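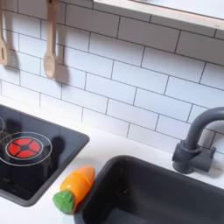

Last updated: 26 May 2025

Loan recalls need a fixed cut-off

Lerley lost two centre-backs in April, neither of them to injury. Both were on loan from Gukberg, and both were recalled under a clause that lets the parent club end the deal at 10 days' notice. The rules allow it. I think they should not.

A loan is priced on the length of the spell. The borrowing club pays a share of wages and gives up a squad place, and it usually passes on another signing to do so. If the parent club can cancel at any point, the borrower carries most of the risk and gets no discount for it. Lerley paid the same fee per month as Han, whose own loan from Gukberg had no recall clause at all.

Aled James, the Lerley manager, used 17 players in the last six matches, several of them out of position. Results fell away, though the fixture list was hard and I would not put all of it down to the recalls.

The usual defence is that young players should go back when their parent club has a gap. Siwan Beddoe made that case well in her column on the Previer move. It holds in January, when the borrower can sign cover. After the window shuts it does not.

My proposal is a recall period matching the transfer window, with one exception for goalkeepers. Clubs that want more freedom can keep the player and pay his full wages.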